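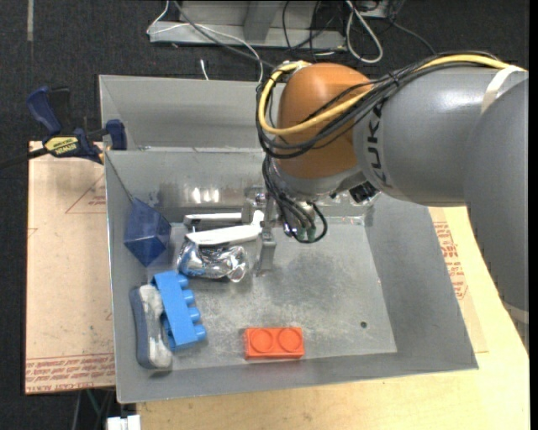
Begleitblatt 3 zur Übung Greifen und Handhaben
Greifervergleich am Behälter: was die Datenblätter sagen und was davon übrig bleibt
Stand: 5/4/18

1. Worum es geht

In der Vorlesung haben wir die Greifer der drei Anbieter nach Katalog nebeneinandergestellt: den Parallelgreifer von Pullenance, den Dreifinger von Gorkum und den Vakuumgreifer von Dafis. Auf dem Papier kann jeder davon alles. Im Praktikum sollen Sie prüfen, unter welchen Bedingungen diese Aussagen gelten, und aufschreiben, wo die Bedingungen fehlen. Wer am Ende nur eine Rangliste abgibt, hat die Aufgabe nicht bearbeitet.

Ich bitte ausdrücklich darum, den Begriff »universell« im Protokoll zu vermeiden. Er steht in allen drei Prospekten und bedeutet jedes Mal etwas anderes.

2. Zum Aufbau

Gegriffen wird aus einem offenen Blechbehälter mit schrägen Wänden. Der Arm ist von KUKA und für diese Teile deutlich überdimensioniert. Das hat Folgen, die im Vergleich gern übersehen werden. Ein großer Arm verdeckt einer fest montierten Kamera je nach Stellung einen erheblichen Teil des Behälters, und die Kabel am Handgelenk tun ein Übriges: Sie hängen unterhalb des orangefarbenen Gelenks als Schlaufe über dem Behälterboden, und der Greifer verschwindet teilweise dahinter. Eine Bildauswertung, die den Finger verfolgen soll, sieht dann eben Kabel. Vor der ersten Messreihe ist deshalb zu notieren, in welcher Armstellung welche Bereiche verdeckt sind. Gruppen, die das auslassen, schreiben später »Erkennung unzuverlässig« und können nicht sagen, ob sie die Kamera oder die Verkabelung gemessen haben.

Der Behälter ist mit einer Klemme an der Seite festgesetzt. Bitte vor jeder Reihe nachsehen, ob sie sitzt. Verrutscht der Behälter zwischen zwei Reihen, sind die Reihen nicht vergleichbar, auch wenn die Zahlen schön aussehen.

Das Blech ist verkratzt und fleckig, an der Rückwand gibt es helle Spiegelungen. Das bleibt so. Ein Verfahren, das einen mattschwarzen Untergrund braucht, darf das gern in seine Spezifikation schreiben.

3. Die Teile

Die Auswahl ist absichtlich unfair, allerdings gegen alle.

Silberne Verpackung, zerknittert und glänzend. Die Glanzlichter wandern mit dem Blickwinkel. Ein Tiefenbild dieser Oberfläche ist mit Misstrauen zu behandeln. Der Sauger müsste sich an den Falten anlegen; rechnen Sie nach, welche Leckage Dafis überhaupt zulässt.

Klötze mit runden Noppen, einer leuchtend blau, einer rotorange. Der blaue liegt gekippt, die Noppen zeigen zur Seite. Maßhaltig und starr, dafür hat der Sauger auf der Noppenseite wenig Fläche. Der rotorange Klotz nahe der Vorderwand sieht nach dem leichtesten Fall aus. Überlegen Sie trotzdem, wie viel Platz der äußere Finger bis zur Wand hat.

Dunkelblauer Block mit Facetten, nahe der linken Wand. Je nach Orientierung findet ein Parallelgreifer hier kein brauchbares Flächenpaar. Das lässt sich vorab am Teil zeigen, dafür braucht man keinen Roboter.

Radierer, direkt an der Seitenwand. Der klassische Wandfall. Wer behauptet, ihn gegriffen zu haben, gibt bitte an, ob er vorher von der Wand weggeschoben wurde.

Grauer metallischer Riegel vor der Rückwand, davor ein weißes, längliches Teil mit glatter Fläche. Grau auf Grau, fast waagerecht und zum Teil verdeckt. Eine Segmentierung, die beides sauber trennt, glaube ich erst nach mehreren Wiederholungen.

4. Messvorschrift

Pro Greifer und Teil 14 Versuche, Ausgangslage jedes Mal nach Lageplan. Als Erfolg zählt, was nach dem Anheben 2 Sekunden gehalten und danach an der Zielposition abgelegt wird. Ein Teil, das beim Verfahren herunterfällt, zählt als Fehlgriff, auch wenn es zufällig richtig landet. Abbrüche durch die Steuerung werden gesondert geführt und nicht gestrichen.

Die Steuerung kommt von Jodach und protokolliert mit 1000 Hz. Das klingt nach viel Information. Die Kraftwerte sind jedoch intern gefiltert, und die Filterparameter stehen in keinem Handbuch, das mir vorliegt. Aus einer glatten Kurve folgt also nicht, dass der Griff sanft war.

5. Zur Statistik

Bei 14 Versuchen unterscheidet sich eine Quote von zwölf Erfolgen nicht belastbar von einer mit zehn. Geben Sie Konfidenzintervalle an und verzichten Sie auf Nachkommastellen bei Prozentwerten. Mitteln Sie bitte auch nicht über alle Teile: Ein Greifer, der an den Klötzen immer und an der Verpackung nie funktioniert, hat keine »mittlere Zuverlässigkeit«.

6. Fragen für das Protokoll

Welche Fehlgriffe gehen auf den Greifer zurück, welche auf die Wahrnehmung, welche auf die Bahnplanung? Woran machen Sie die Zuordnung fest?
Welche Angabe im Datenblatt konnten Sie mit diesem Aufbau weder bestätigen noch widerlegen?
Was würde sich ändern, wenn die Kabel am Handgelenk anders geführt wären?

Abgabe bis Ende August bei Dennis Ndung'u, Rohdaten bitte mit abgeben. Die Einweisung am Arm macht Atieno Simiyu; ohne Unterschrift auf dem Einweisungsbogen kein Zugang zur Zelle.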